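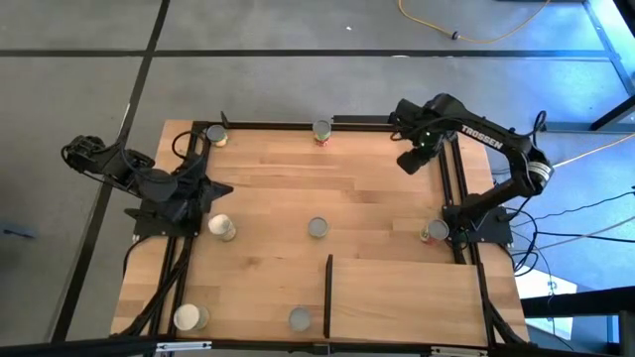

Saturday, cans.

Picked up again at 10:30. Everything for the pantry sort is in the room now and the plan is to settle the size groups before anyone starts on labels. I'd rather have the groups wrong and written down than keep changing them in my head, so this is what we have.

Small: the short cans, mostly fish and tomato paste. Weigh them on the kitchen scale, write the number on masking tape, tape goes on the bottom. Tops stay clean so they can be read from above and so they stack.

Medium: the ordinary soup and bean size. Most of the shelf is this. Net weight on the label is usually 300 or 406 g but the can adds to that, and the Wedia ones are heavier than the Palacios ones for the same contents. Thicker steel, I think. Did not cut one open to check.

Large: the big tomato cans and anything else you want two hands for. These go on the bottom shelf, no exceptions. Last November one came off the middle shelf and took the lip off the Zircombe bin on its way down, and the bin has been taped up since.

Layout on the worktable. Cans out in the open with space between them, no rows. If they go in rows, people pick along the row and we end up with the same order every time, and then the sort times are useless for comparing one day with another. Aurelio Bañuelos wants a grid marked on the planks in pencil. I said no for now. The darker strips in the wood are enough to place things by eye and pencil won't come off cleanly. He still thinks a grid would save time on resets. He may be right; try it on a sheet of paper first.

The flat panel at the lower right is the landing area for finished cans. It is smoother than the rest of the top and cans slide on it if you set them down at a tilt. Set them down straight. The black divider on its left stays where it is – I moved it once last week to make more room and spent the afternoon knocking it over.

Tried a strip of Valum shelf liner on a spare offcut to see if it stops the sliding. It does, but the small cans then catch on the edge of the liner. Would need to cover a whole panel edge to edge. Not doing that until somebody finds the rest of the roll.

Labels. Paper labels on the older stock are coming loose at the seam. A dab of glue stick holds them well enough. Clear tape is worse, it shines under the overhead lights and the print is hard to read from the side. Took tape off 2 cans this morning and one label tore, so that one is now "tomato?" in marker until it gets opened.

Printed labels have their own trouble. The name runs so far around the can that from any one side you get half of it. For anything large, write the contents on tape and put it on the top where the whole word fits.

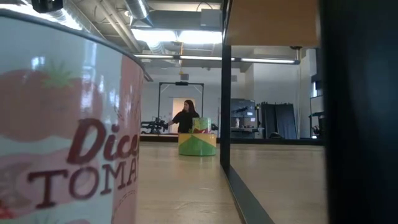 Do dented cans go back on the shelf with the others?
A shallow dent in the side is fine and the can goes back in its size group. If the dent is on the rim or the seam, or the can is swollen at either end, it goes in the trash and gets crossed off the sheet.

Crossing off matters. The sheet said 69 when I started and the shelf did not agree with it. I went through both twice. The difference was two entries written once under the brand and once under the contents, plus one can of peaches that must have been somebody's lunch. Sheet is corrected and initialed. From now on contents first, brand second, date third.

Dates: the stamp on the Palacios cans is on the bottom and rubs off. Copy it in marker when the can first comes in. The Wedia stamp is on the top and holds up fine, though it is small and you need to tilt it to the light.

Stopped for lunch at 12:15, back at 1.

Afternoon was mostly restacking. Large on the bottom as above, medium on the two shelves over that, small at eye level in trays. The trays are a bit too deep and you can't see the back ones. Shallower trays, or a block of wood behind to bring them forward. There is scrap in the corner that would do for the block.

To do:
– paper grid for Aurelio to try
– find the Valum roll
– new masking tape, the current one leaves glue
– fix or replace the Zircombe bin
– open "tomato?" and write down what it is

Workshop notebook, shared copy. Corrections to the bench folder. Back to top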